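My company, Ultus, started matching the donations of its employees in March. For every dollar we give to a registered charity, they give the same, up to a limit. I worked there for 5 years before this, and I always sent a little money home to a school but never to any organization here. So I had to learn how it is done.

I chose Nustley, a small group which collects clothes and school supplies for families. My first gift was 40 dollars. The form took me longer than I expected, since I did not know the word "designation" and I was afraid to write something wrong in that field. In the end I left it empty and the request was accepted.
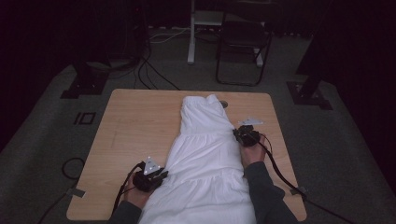 The second thing I learned is that hours can be matched too. If I help for 2 hours at the Bajwa Street center, Ultus pays Nustley 30 dollars. Many of my colleagues did not know this. I wrote it in our team chat and got a lot of questions, and some I could not answer. For example, does it count if you help from home in the evening? I have asked the people at Ritow, who run the matching website for us, and I am still waiting for their reply.

Next month I would like to try a Saturday-free option, one evening after work, because my weekends are already full. If your company has a program like this, please check the deadline for sending the request. Ours is quite short and I almost missed it.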